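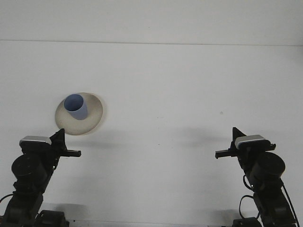
Le bouillon de légumes maison jouit d'une réputation de vertu assez exagérée. On y jette des épluchures, on attend, on se sent meilleur. Le résultat, lui, a souvent le goût de l'eau de vaisselle d'un couvent. Voici la méthode que j'utilise depuis que j'ai cessé de prendre ma casserole pour un composteur.

## Ce qu'il faut

- 300 g de carottes
- 290 g d'oignons (j'ai pesé une fois, je ne pèserai plus)
- 70 g de céleri-branche
- 50 g de champignons séchés
- 2 litres d'eau froide
- 1 feuille de laurier, quelques grains de poivre

Pas de chou, pas de brocoli, pas de navet si vous vivez en appartement et tenez à vos voisins.

## La marche à suivre

1. Coupez les oignons en deux sans les peler. La peau donne une belle couleur, et c'est toujours ça de moins à faire.
2. Posez-les face coupée dans une marmite sèche, à feu vif, jusqu'à ce qu'ils noircissent franchement. Oui, noircissent. Ouvrez la fenêtre.
3. Ajoutez les carottes et le céleri en gros tronçons, un filet d'huile, et remuez cinq minutes.
4. Versez l'eau, puis les champignons, le laurier et le poivre.
5. Baissez le feu dès les premiers frémissements et laissez faire une heure, sans couvercle.
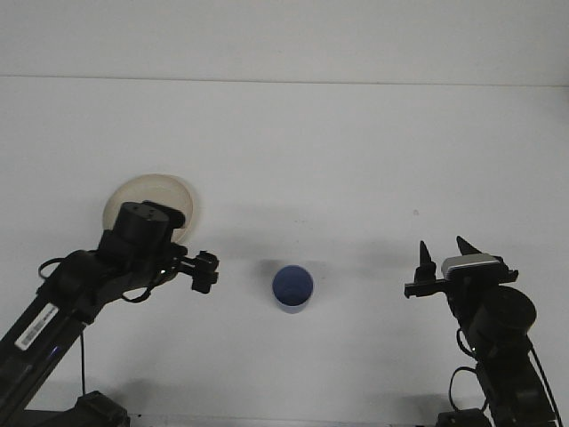

Le sel vient à la fin, une fois le bouillon filtré. Si vous salez au départ et que vous faites réduire ensuite, vous obtiendrez une très bonne saumure.

Pour filtrer, une passoire fine suffit. N'écrasez pas les légumes, le liquide deviendrait trouble et vous auriez de la purée de remords.

## Conservation

Trois jours au réfrigérateur, trois mois au congélateur. Les bacs à glaçons sont pratiques pour les sauces, à condition de les étiqueter. À Zulville, l'été dernier, j'ai servi un pastis au céleri à des gens qui sont restés polis.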